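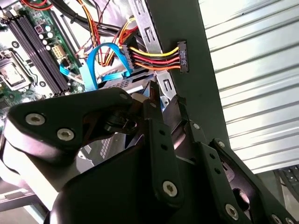
Wrist camera view, gripper at the drive area of the open case. Attachment 1 to the ticket.

Bramholm Equipment Support
Ticket subject: Gripper stops short of the connector at the drive station
Equipment: Cell 2, desktop computer disassembly
Reported by: Glenys Wragg, cell operator
Assigned to: Stijn De Bruijn, maintenance
Priority: Normal
Status: Closed, with one follow-up item

Original report
The gripper in Cell 2 does not close fully on the SATA power connector during the drive removal step. The fingers arrive at the correct height, but the controller reports "grip not confirmed" and the arm returns to its waiting position. The fault was seen on three cases in the morning and on every case after the midday restart. Earlier steps run as normal. The operator has been removing the connectors by hand in order to keep the line supplied. Please advise whether the cell may continue in this way.

Entry 1, Stijn De Bruijn
Manual removal is permitted as a temporary measure, provided that the cell is in the stopped state and the key is held by the person working in the case. The operator is asked to save the wrist camera picture each time the fault appears and to add it to this ticket.

The gripper was jogged open and closed in free air 10 times. The fault did not appear. Finger travel was even on both sides and no unusual noise was heard. The finger screws were checked with the torque wrench and none had moved. The fault is therefore unlikely to lie in the fingers themselves.

Entry 2, Glenys Wragg
The fault returned at 1:15 p.m. on the first case after the test. It was noted that the arm hesitates shortly before the fingers close. This was not the case last week.

Entry 3, Stijn De Bruijn
The controller log was reviewed. The grip confirmation signal arrives, but it arrives after the time limit set for this step. The limit is 200 milliseconds. The same step at Cell 1 uses the same value and has recorded no faults.

Two possible causes were considered:
1. A change in the closing speed of the gripper.
2. A poor contact in the signal cable between the wrist and the controller.

The closing speed was compared with the stored settings from April and found to be unchanged. The cable was then inspected along its full length. The outer cover was worn at the second cable clamp, where the cable bends when the wrist turns toward the drive cage. Bending the cable by hand at this point caused the signal to drop out and return.

Entry 4, Jummai Ibrahim, spare parts
A replacement wrist cable (Segers, straight plug, long version) is held in stock and has been set aside for this ticket. The short version must not be fitted to this arm. It reaches, but it is under tension when the wrist is fully turned.

Entry 5, Stijn De Bruijn
Work carried out:
Cell locked out and key removed.
Old cable removed and labeled for return.
New cable fitted. Slack left at the second clamp to suit the full turn of the wrist.
Clamp turned so that the rounded side faces the cable.
Wrist camera plug reseated, as it shares the same clamp.
Controller restarted and home position checked.

The time limit was left at its original value. A longer limit was requested by the shift office, but this would have hidden the fault and is not approved for this step.

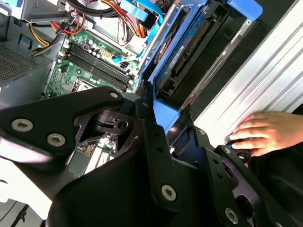
Does the gripper have to be calibrated again after the wrist cable is replaced?
A full calibration is not required when only the cable has been changed. The home position must be checked, and one slow test run must be completed before the cell is returned to normal speed.

Entry 6, Glenys Wragg
A slow test run was completed without fault. The cell was then run at normal speed on 15 cases. Grip was confirmed at the drive step every time. The hesitation described in Entry 2 was not seen again.

Entry 7, Dalibor Matoušek, cell supervisor
The result is accepted. Manual removal of connectors at Cell 2 is no longer permitted from the start of the next shift. Operators are reminded that hands and loose items are to be kept off the case whenever the arm is enabled.

Follow-up item
Cell 1 has the older clamp position and the same cable type. Inspection of the cable at the second clamp is to be added to the monthly checklist for both cells. Owner: Stijn De Bruijn. Parts needed: one long cable to be reordered by Jummai Ibrahim.

Ticket closed by Dalibor Matoušek, 4:10 p.m.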